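Search this site Search

Moved from a big kitchen to a tiny one, how do I store dry food without it taking over?

Hello all, long-time reader, first time asking anything. We moved in February from a house with a proper larder to a flat in Wastholm where the whole kitchen is a corridor with a cooker at one end. I love the flat! I do not love the cupboards. There are two wall cupboards, both very deep and very high up, and one drawer that sticks.

My trouble is packets. Rice, lentils, noodles, biscuits, those flat sachets of soup and sauce, half a bag of every sort of flour. In the old place they just stood on a shelf and I could see the lot. Now they go in the cupboard and fall over, and whatever is at the back stays at the back. Last week I bought a third bag of red lentils when I already had two open ones. My other half says just buy less, and he has a point, but the nearest decent shop is a bus ride away and I do like having things in.

I've looked at matching jars (the Sisano ones everybody seems to have) and they're lovely, but the set costs more than I want to spend on keeping pasta upright, and I'd be climbing on a stool to get glass down from over my head. I've also looked at clear trays and baskets. Do they help, or do you just end up with a tray full of mess instead of a cupboard full of mess?

We rent, so I can't screw anything to the walls. I can't move the shelves either, they're fixed. Oh, and I'm short, so the top shelf may as well be on the moon. Any ideas very welcome, especially from people who cook most days.

Two answers

First answer

I had nearly the same kitchen for years (deep cupboards, short legs) so I'm going to go on a bit, sorry in advance.

Start by taking everything out. Yes, all of it, on to the bed if there's no room on the worktop. I know everyone says this and it's boring, but I found four kinds of cornflour and a jelly older than my nephew. Put the same things together and finish what's open before you open anything else. I keep a scrap of paper on the fridge with "open" written at the top, and if lentils are on it then I'm not allowed to buy lentils. It works about as well as any diet, but it does work a bit.

Then, long narrow trays. I'd put them well ahead of jars for a deep cupboard. You want them nearly as long as the shelf is deep, so you pull the whole thing out like a drawer and the back comes to you. Round baskets waste all the corners and wide ones get too heavy to lift down from above your head. See-through is best up high since you can tell from underneath what's in there. 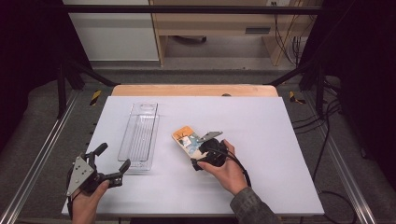

Page last changed: August 20, 2020

A clear one with raised sides is the sort I mean, and flat packets are what it's good for. Stand them on their edge, one behind the other, the way records are kept in a shop, and you can flick through with one finger. If they slump forwards, put a tin at the front. Don't pack it tight or you'll tear the corners off getting one out, ask me how I know.

Mine came from Clusto, in the bathroom bit of all places, where they were cheaper than the same sort of thing in the kitchen aisle. Measure first! I bought a pair without measuring and they were a finger's width too long for the door to shut. They live under the bed now with socks in. Measure the inside with the door open, then check whether the hinges stick out, then take a little bit off. And do measure the shelf at the front AND at the back, because in old flats the walls wander.

What goes where matters more than what it goes in, I reckon. My rule is that anything I use every day lives between my knees and my nose. Rice, pasta, tea, oats. Baking things went up top, as I only bake when somebody has a birthday, and I get the stool out for that and don't mind. Tins went on the floor of the broom cupboard in an old wine box. Not glamorous, but tins are heavy and I don't want them above my head.

For the half bags of flour I roll the top down and peg it, an ordinary clothes peg, then put the bag inside an old ice cream tub. The tub is really for the flour dust. If you ever get the little moths you'll want something with a proper lid, and you'll want it for every single bag, so maybe do that from the start if the building is old. Write the best-before date on a bit of tape if you tip anything out of its packet. Cooking times as well - I cut the instructions off the rice bag and drop them in with the rice.

The sticking drawer: rub a candle along the runners. Plain white candle, both sides, open and shut it a few times. I did mine one evening while the pasta boiled and it's been sweet as anything ever since. If it still sticks there may be something down the back, so pull the drawer right out and look. I got a wooden spoon and a takeaway menu.

Good luck with it, and enjoy the flat. Small kitchens are so quick to clean, that's the thing I miss about mine.

Second answer

Jars. I know you said no but hear me out. You don't need the Sisano set, just save what you've got. Coffee jars, big gherkin jars, whatever. Soak the labels off in hot water with a bit of washing soda, and if the lid still smells of gherkin leave it on the windowsill in the sun for a few days with the jar open.

A 1,000 ml jar takes a normal bag of lentils with room over and a 2,000 ml one does for pasta, though not spaghetti, which won't stand up in anything sensible. I keep mine on the worktop against the wall so there's no lifting. If you've no worktop then I suppose this isn't much use to you.

We've also got a thin trolley on wheels from Hinrichs that goes in the gap beside the fridge. It wobbles and one wheel squeaks but it holds all the oils and sauces and I'd be lost without it. No screws so the landlord can't complain. Have a look whether you've got a gap, even a narrow one.

Not sure about the trays. We had one and it filled up with odds and ends, string and birthday candles and so on, but that might just be our house.

Reply from the person who asked

Thank you both! Everything is out on the bed as I type, and it's a bit shaming. Five bags of rice. The candle trick was the first thing I tried and the drawer opens properly for the first time since we moved in, so I'm already pleased.

I've measured the cupboards (front and back, and you're right, they're different) and I'm going to get 2 long trays to begin with and see how I get on before buying any more. Sauces and soups in one, noodles in the other I think. There is a gap by the fridge as well but there's a pipe in it, so no trolley unless anyone knows of a very, very thin one.

Still stuck on spaghetti. It's currently lying down on top of the bread bin. If anyone has a better place for it I'm all ears.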